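Waiting Periods in Short-Term Disability Coverage: What Policyholders Should Review

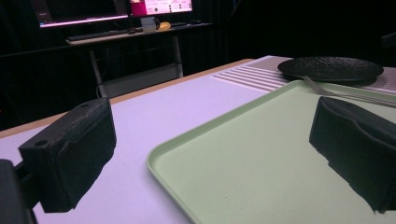

Last updated: 2024-08-10

Readers of this blog frequently write to ask when payments under a short-term disability policy are expected to begin. The question is a reasonable one. Most policies contain an elimination period, which is the time that must pass between the first day of disability and the first day for which a benefit is owed. The length of that period is stated in the policy, and it should be confirmed before a claim is filed.

The first matter to settle is the date on which the disability began. The insurer may use the last day worked, the first day of medical treatment, or the day on which a physician certified that the claimant could not work. These dates are often different. In January I assisted a reader, Ursina Rainer, whose employer had reported one date and whose physician had reported another. Her first payment was $412 lower than she had expected. A corrected statement from the physician was sent to the insurer, and the balance of the benefit was paid with the next check.

The second matter is whether the elimination period must be served without interruption. Under some policies, a claimant who returns to work for a short trial and then stops again must start the period over. Other policies permit the days to be added together, provided that the absence arises from the same condition. The relevant language is usually found under "Recurrent Disability" or "Temporary Recovery" – it is seldom placed next to the definition of the elimination period itself.

Paid leave also requires attention. An employer may require that sick days be used during the elimination period. Certain policies go further and reduce the benefit by any salary continuation received after the period has ended. Anselmo Cantero, formerly a benefits administrator at Sandis, reviewed an earlier version of this page and asked me to stress the point. In his experience, employees who chose to be paid for unused vacation while on claim were often surprised to receive a request for repayment. One such request at his former office came to $1,753.

Claimants should keep a written record of every contact with the insurer. The record should show the date, the name of the representative, and the substance of what was said. Forms should be sent by a method that provides proof of delivery, and a copy of each page should be kept. Telephone assurances that a claim "looks fine" should be confirmed by letter or e-mail.

A claimant who believes that the elimination period has been calculated incorrectly may ask for the calculation in writing. If the coverage is provided through a private employer, federal law will generally govern the appeal, and the deadline will appear in the denial letter. Individual policies are commonly governed by state law – the state insurance department can explain how a complaint is submitted.

This page is offered as general information and does not constitute legal advice. Questions concerning a particular policy should be directed to a licensed attorney in the reader's state. A separate entry on partial benefits and part-time work is in preparation.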